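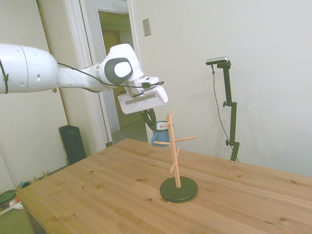
Unit 9: Noise Figure and Cascaded Receiver Stages

Course handout, Skernthorpe Institute, Department of Electronic Engineering
Prepared by Noémi Kerekes. Revised 11/07/2022.

Reading before class: course reader, sections on available gain and on thermal noise. Students who missed the February laboratory on spectrum analyzer settings should arrange to complete it before attempting the problems for this unit.

1. Purpose of the unit

Every stage in a receiver adds noise of its own to the signal it passes. The noise figure states how much. Students are expected to compute the noise figure of a chain of stages, to judge which stage dominates the result, and to describe one method of measuring it on the bench.

2. Definitions

The noise factor F of a two-port is the signal-to-noise ratio at its input divided by the signal-to-noise ratio at its output, with the source held at the standard temperature of 290 K. The noise figure NF is the same quantity in decibels:

NF = 10 log F

The two terms are often confused in older papers. In this course, F is always a plain ratio and NF is always in dB. Marks are deducted where a value in dB is placed in a formula that calls for a ratio.

The equivalent noise temperature is related to the noise factor by

Te = 290 (F - 1)

Noise temperature is the more convenient quantity when F is close to one, as in satellite ground stations.

3. The cascade formula

For stages numbered from the antenna, with available gains G1, G2 and so on:

F = F1 + (F2 - 1)/G1 + (F3 - 1)/(G1 G2) + ...

The contribution of each later stage is divided by all the gain in front of it. A first amplifier with high gain and a low noise factor therefore sets the performance of the whole chain. The formula assumes that each noise factor is known for the source impedance the stage will see in use.

A matched passive attenuator at 290 K has a noise factor equal to its loss. A 3 dB pad has a noise figure of 3 dB. Placed ahead of the first amplifier, it adds its full 3 dB to the noise figure of the receiver.

4. Worked case

A low-noise amplifier has a gain of 20 dB and a noise figure of 1 dB. It is followed by a mixer with a noise figure of 9 dB. Later stages are neglected.

Converting to ratios: G1 = 100, F1 = 1.259, F2 = 7.943.

F = 1.259 + 6.943/100 = 1.328
NF = 1.23 dB

If the amplifier is removed, the noise figure at the mixer input is 9 dB. Students should repeat the calculation with a cable of 2 dB loss, first between the antenna and the amplifier, then between the amplifier and the mixer, and compare the two results.

5. Measurement by the Y-factor method

A calibrated noise source is connected to the device under test and switched between its hot and cold states. The ratio of the two output powers is Y. With the excess noise ratio ENR expressed as a plain ratio, and the cold state taken as 290 K:

F = ENR / (Y - 1)

The measured value includes the noise of the analyzer. It must be corrected with the cascade formula, using a calibration run made without the device in place. The teaching laboratory uses the Fuvis noise source; its ENR table is kept with the instrument and must be read at the frequency of measurement. Tighten connectors with the torque wrench only.

6. Problems

6.1 A receiver has a noise factor of 2. Find Te.

6.2 Derive the cascade formula for two stages from the definition in Section 2.

6.3 Measure the Clasex amplifier board at 1619 MHz. Report Y, the uncorrected noise figure and the corrected noise figure.

6.4 Explain why the correction in 6.3 becomes large when the device has low gain.

Written solutions are due in Room 516, Hwang Building, before the next unit begins. Questions on the laboratory work should be addressed to Phúc Hồ.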